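Re: [gullow-allotments] Water rota and the Vomholm tank

Thodoris Gkikas wrote:

> Can someone tell me where we are with the tank? Last I heard Vomholm
> wanted 334 for delivery and fitting and we'd said yes to the bigger one.
> Also who has the key for the bottom gate, mine doesnt turn any more.
> And is the rota starting in May or June, I've got two different sheets.

Thodoris, all - quick one before I go out, sorry for the scrappy reply.

Tank: yes, 334, but that's fitting only. Delivery is another 48 on top. I rang at lunchtime and they won't budge. Still cheaper than Gromard, who wanted it all up front and couldn't say which month. I've said yes to Vomholm unless anyone shouts by tomorrow night.

Bigger one, correct. It goes behind plot five, on the slabs, not by the hedge. Hedge side floods. We did that once.

Key - Obi had a spare cut, ask him. If yours doesn't turn try a bit of graphite first, NOT oil. The lock is full of grit from the lane.

Rota starts June. Bin the May sheet, it was a draft and has the Lower Gullow plots down twice. Hoses off by eight in the evening please, and don't leave the tap dripping into the trough overnight, we got a letter about it. 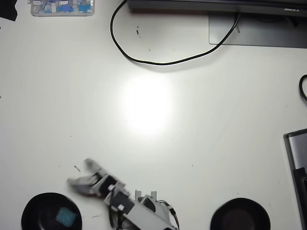
*White tabletop, a few bits out on it.*

Other stuff while I'm here:

- Seed potatoes all gone. Onion sets, up to 80 left, first come. They're in the shed in the paper sacks, put your name on the pad.
- Whoever borrowed the long rake, can it come back before the weekend, I need it for the slabs.
- Compost delivery is still a mabye. Driver can't get down the lane until the bank's been cut back.
- Rhubarb on the empty plot is fair game but leave the crown alone.

Need two people for the morning the tank comes, nothing heavy, just to hold the gate and move cars. Reply to me not the whole list or we'll be here all week.

Think thats everything. Got to run.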